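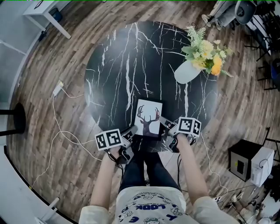

*Card pickup on the marble table, both Loreck grippers in hand.*

# Loreck vs. Menatska: handheld gripper comparison, flat card set

Hi! I'm Misaki Aoki and this is the README for the gripper comparison I did in March at Heiskanen. If you only came for the data, skip to "What's in the folder". If you want to know why I have opinions about finger pads now, keep reading.

## Why cards

I had two pairs of handheld grippers, the Loreck and the Menatska, and I wanted to know which pair I'd rather hold for a whole afternoon. Blocks and cups didn't tell me much (everything picks up a cup). A thin card lying flat on a glossy tabletop is a different story. You have to pin it, slide it toward the rim and pinch it where it hangs over, or else press one finger down and sneak the other one under the edge. I tried both ways and labeled them `slide` and `sneak`, and yes, those are the real label names, sorry.

The card with the stag's head on it is the one I used for everything. The print is dark on white, so it's easy to spot when you're scrubbing through clips.

## What's in the folder

- `loreck/` has the episodes with the Loreck pair
- `menatska/` has the same thing with the Menatska pair
- `labels.csv` has one row per episode: gripper, method, result, notes
- `calib/` has marker cube calibration for left and right, redo this if you swap cubes!

There are 495 episodes in total. I was going for 500 and threw out five where the card ended up on the floor before I'd started. Each clip starts with the card near my side of the table and ends when I've let go of it or given up.

Pose comes from the marker cubes on top of the grippers. The two cubes have different patterns, so please don't mix them up when you mount them. I did that once and spent an evening wondering why my left hand was on the right.

## How they felt

The Loreck has a pistol-style handle and I liked it right away. My wrist stayed pretty straight and the trigger has a long, soft pull, so you can close slowly on something thin. After 50 episodes in a row my thumb was fine but my forearm knew about it.

The Menatska is lighter and snappier. Great for bigger things, but on the card it kept closing a hair too fast and shooting it across the table. I got better at it after the first 100 or so tries, so keep that in mind when you compare early and late episodes (the numbering follows the order I recorded them in).

## Stuff to watch out for

Polished black marble is rough on tracking. Light bounces off it, and the white veins look a lot like a card edge to my detector. I ran it with the Lilness controller's default threshold at first and got a pile of false hits. Setting `min_area` to 200 cleaned up most of them.

The cables matter too. Leave more slack than you think you need, especially on the left. A tugging cable shows up in the pose track as a little dip right when you lift.

The flowers stay on the table in the Loreck set. I moved them for part of the Menatska set and wrote that in the notes column, so filter on `vase` if you want a clean match.

## Still to do

Softer finger pads on both pairs, and a left-hand-only round. If you run your own version, send me your `labels.csv` and I'll link it from this page.

Related
- Loreck trigger spring swap, step by step
- Marker cube calibration notes
- Lilness controller: settings I keep changing
- Menatska first impressions

We use cookies to remember your settings and count visits. By continuing to browse you agree to this. Accept | Manage preferences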